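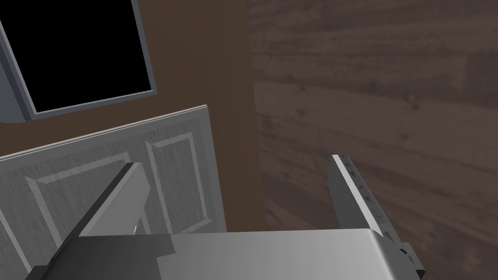 How wide a gap can a brush strip under a door close? Ours covers up to half an inch, and past that you should fix the door or the floor first.

Home | Door Seals | Hinges | Sale | Cart

Grukberg Brush Strip, 40 inch

We stock three brands of draft strip and this is the one we reorder most. That doesn't make it magic. The box from Zutus, which we also carry, talks about a quieter home and lower bills. We can't back up either one. A strip on an inside door slows a draft, and how much you notice depends on the house.

The Grukberg has a metal carrier with slotted holes, so you can slide it up or down before you tighten the screws. Cut it with a hacksaw. Trim from the end without the cap. Screws are in the bag and they are soft, so drill pilot holes or throw them out and buy better ones.

Bristles flatten with use. Fouzia Janjua at our counter put one on the stockroom door in September and the hinge side still looks new – the latch side doesn't. Expect to replace it sooner on a busy door.

"Fits all doors" is printed on the label. It doesn't fit metal doors without different screws, and on thick carpet it drags. For carpet, look at the Irkus drop seal, which costs more and takes longer to fit.

Item no. 251
Sold singly or in trade boxes of 52
Returns: uncut strips only

Contact Biswas Door Supply | Copyright Biswas Door Supply | Back to top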